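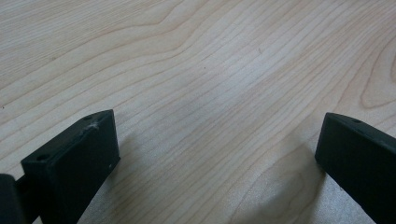
Subject: Re: [woodtops] Pale tabletop, is this veneer worth saving?
Date: May 7, 2019

> I've had the table 7 weeks now and I'm still going back and forth on the
> finish. The seller called it solid maple from Litholm, and the guy at the
> lumber counter took one look at my picture and said birch. There are big
> rounded arches in the grain down one side and then it goes all wavy at
> the other. Also a couple of tiny dark specks that won't leave me alone.
> My plan is to sand the whole top back to bare wood, start at 94 cents a
> sheet paper from the discount bin, and then put on two coats of the
> Teltano hard oil. Two people at work swear by it. They say it will bring
> out the silver look it gets when the light is low. Any reason not to?

A few, yes.

First, the maple question. I looked at your picture for a good while and I wouldn't bet lunch on maple or birch. Pale, creamy, a bit of pink and tan in it, long streaky grain with those nested arches: either one can look like that, and so can a couple of other woods once they've been sliced thin. The lumber counter guy was working from the same picture, so I'd give his answer the same weight as mine. Solid, though, I doubt. You haven't said anything about the edges. Get down on the floor with a flashlight and look at the end of the top. If the arches and streaks on the face don't carry over into the end grain in any way that makes sense, you have a veneer, and the seller was either guessing or hoping. A band glued around the edge will fool you, so look from underneath too, if there's a screw hole or a leg you can take off.

I bought a "solid" sideboard in March from a place that carries the Pasaribu line, and the back corner told a different story as soon as I pulled the foot off. Nice sideboard. Not what the tag said.

Second, sanding. If it is veneer, bare wood might be a lot closer to bare glue than you think. I have gone through one, on a desk, with a sander I'd been told was gentle. It took less time than it takes to read this message. The spot looked fine, then a little darker, then it was the stuff underneath, and there's no fixing that short of laying a new sheet. Please don't start with whatever is in the discount bin. If you must sand, 400 by hand, with a block, along the grain, and stop early. You wrote 94 cents as if that was a selling point.

Third, the silver look. I'm not convinced that's in the wood at all. Your picture is taken from down low and the light on it is uneven, paler toward the near side and warmer farther back. Most tabletops will go grayish if you catch them at that angle. Stand up, open the curtains, and look straight down at the same patch. If the silver goes away, no oil is going to bring it out, from Teltano or anyone else. What oil usually does on pale wood is make it yellower, and I have a shelf to prove it. If you like the color you've got now, I'd think hard before putting anything oily on it. Try the underside first and leave it alone long enough to get bored.

On the specks: they could be crumbs. They could also be small marks in the wood, and then they're staying. Did you try a fingernail? A damp cloth? I ask because people on this list have talked themselves into a full refinish over a dried drop of gravy. If they don't lift, I'd live with them. On a top with that much going on in the grain I had to hunt for them.

Now the part you'll like less. From what you wrote, I can't tell what is wrong with this table. No rings, no burns, no lifting corners, or none you've mentioned. What would the two coats be for? If it's just that it feels dry, there's a plain paste wax sold under the Sondivero name that I've used on the kitchen table with no drama, though I'd say the same of most waxes and I don't believe half of what's on the can. It buffs up, it wears off, and you're back where you started.

So: edge first, then the underside, then the fingernail. Tell us what finish is on there now, if you can find out. A drop of denatured alcohol somewhere hidden will soften shellac, and it won't do much to most of the modern clear coats. Without that I'm guessing, and so is everyone who has told you to go buy something.

And ask the two people at work what their tables were made of - I'd be curious whether either one was pale to begin with.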